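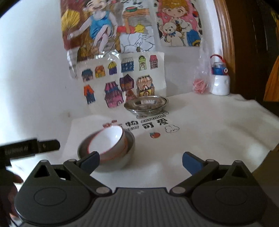

Section 5. Working with the hand-held gripper at a home table

This section applies to all operators recording table-top tasks in private homes for the Grilldale programme. Read it together with Section 4 (Consent and household visits). Revised Jul 13, 2026.

5.1 Before you start

1. Confirm with the householder which table may be used and which items may be handled. Write both on the visit sheet.
2. Look at what is on the walls and shelves behind the table. Drawings and pictures may stay up if the householder agrees. Anything showing a full name, an address, a school or a face in a photograph must be covered or taken down by the householder. Operators do not remove items from walls.
3. Leave everyday items such as bottles and bags where the household keeps them, unless they block the reach of the gripper.
4. Smooth the tablecloth by hand. Small creases are acceptable. Do not tape or pin a cloth that belongs to the household.

Note: A printed cloth is allowed. Record it as "patterned" on the visit sheet. If the print includes writing, add the language if you know it, or "not known".

5.2 Checking the gripper

1. Open the jaws fully, then close them. Both sides should move together.
2. Check the pads for cuts, grease and lifting edges. Wipe with a damp cloth and dry them.
3. Check that the pivots are free of thread and hair.
4. Press the grip until the jaws meet, hold for 2 seconds and release. If the jaws stick, stop and report fault code 607.

CAUTION: Keep fingers clear of the linkage openings while the jaws are moving. A second person at the table must keep their hands outside the working area until the operator says "clear".

5.3 Handling bowls

1. Start each recording with the jaws open and above the near edge of the table.
2. Approach a bowl from the side you intend to grip. Take it by the rim, with one pad inside and one outside.
3. Where one bowl sits inside another, lift the inner bowl first. If it is tilted, do not straighten it by hand once recording has begun.
4. Polished steel bowls reflect windows and lamps. Move the bowl before recording if glare hides the rim, and leave the lamps as they are.
5. Set the bowl down fully before opening the jaws.

CAUTION: Do not lift glass, or any bowl with food or liquid in it. Chipped bowls are to be handed back to the householder and left out of the session.

5.4 Stopping

Stop at once if a child or pet comes within reach of the table, if anyone present asks you to, or if an item is dropped. A recording stopped for any of these reasons is kept and marked "S". It must not be trimmed.

Questions about household rules go to Marisol Strickland at the Clurkthorpe office. Faults and spare pads are handled by Kristine Sebastian. The next revision of this section is due in September.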